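Open day at the Briddale packing hall

Posted 17 January 2021

Fostholm opens its Briddale site to visitors twice a year, in winter and again in April. I signed up for the morning tour, which took 12 of us through the storage area first and then into the packing hall.

Storage was cold and mostly shelving. Our guide, Mali Pritchard, explained that goods are sorted by how they hold up on their own. Boxes are easy. Tall, light packages are harder, and they get a bin to themselves where there is room. The packing tables are kept plain, with white tops, and the bins are what you notice.
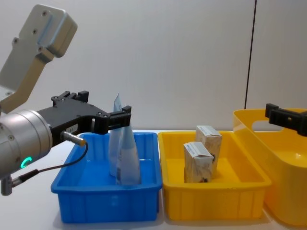 Tall packages in the blue bin, small cardboard boxes in the yellow one.

The bins are shallow plastic trays with ribbed walls. Mali said the hall used deep crates until a change of supplier, and the staff at Bensaid, the sister site, still prefer them. A shallow tray leaves the tops of tall packages well above the rim, so they are easy to get hold of. It also gives them less to lean on – one of the older visitors asked about this, and we spent a good while on it.

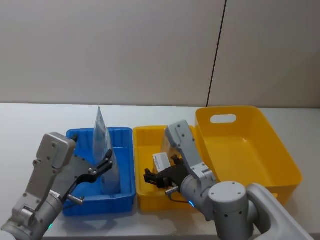 The larger totes are for goods leaving the table. They go by cart to the loading door, where each one gets a paper slip. The slip I was shown had the number 2163 on it and a space for initials. We were allowed to fill one in and keep it.

After that there was coffee in the canteen and a short talk on bin colors. Each site sets its own rules, and new staff at Briddale get a card to carry for the first weeks.
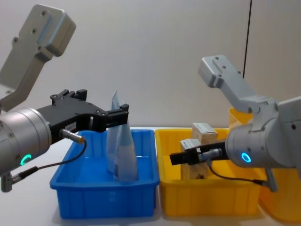 Patricio Olivares wrote in afterward to say that the color cards were dropped at Trimidum, where people learned the bins faster by working beside someone else for a couple of shifts.

The tour ended at the loading door. Parking is behind the building, and the next open day is in April.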